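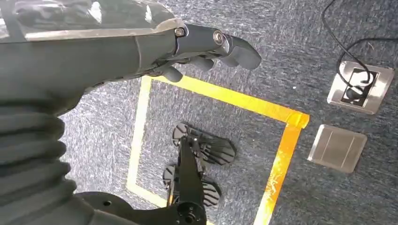 SERVICE DESK -- CASE RECORD
Subject: Assistive unit, domestic tasks evaluation, Cultorstead office
Raised by: Xiomara Pennington, Facilities
Assigned to: Danilo Maglaya, Sornwood Field Support
Opened: 2024-08-20
Priority: 3
Status: Open, awaiting parts

1. Fault as reported

The unit is under evaluation for light floor-level work: retrieving dropped articles, clearing cables ahead of the vacuum and returning small items to a tray. The client reports that the left arm halts on the downward reach and does not resume until the task is cancelled at the console. The halt occurs on carpet only. The same routine completes without fault on the vinyl in the kitchenette.

The client has asked for a written opinion on whether the unit can be relied upon to tidy a room before the cleaners arrive in the evening.

2. Checks at the work area

The work area is outlined in yellow tape on blue-gray flecked carpet. One corner of the tape is slightly wrinkled and should be pressed flat or relaid. There are two floor outlet boxes to the right of the outline, one open with a black plug in it and one closed. The black cable from the plug lies in loops across the carpet. Cable clearing is one of the tasks on the client's list, but a live supply lead must never be handled by the unit. The client has been asked to exclude this outlet from the task map.

3. Checks on the unit

Reach speed was reduced from 800 to 700 on the console scale. The halt still occurred, although later in the movement. Finger calibration was repeated and passed. The Flokulska grip profile was removed and the factory profile restored, with no change in behaviour.

The remaining check was the approach to the tape line, with the fingertip brought down close to the yellow edge.
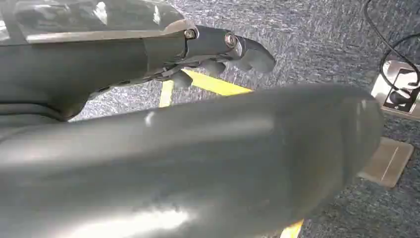
4. Findings

The log records a floor contact warning at each halt. The height estimate appears to be unreliable over the flecked carpet, and the controller stops the arm as a precaution. This is the intended response and should not be overridden by site staff. A replacement range sensor has been ordered through Schumacher.

5. Opinion requested by client

Retrieval of a single article from a hard floor is within the unit's present ability, under supervision. Unattended tidying of a carpeted room is not. Work near cables should remain with staff -- this applies even after the sensor is replaced. The question may be reviewed in December, when the next controller release is due.

6. Actions outstanding

Client: relay the wrinkled tape corner; secure the loose cable; confirm the exclusion in writing.
Sornwood: fit the sensor and repeat the downward reach on carpet at both speed settings.

Case to remain open until both sets of actions are recorded.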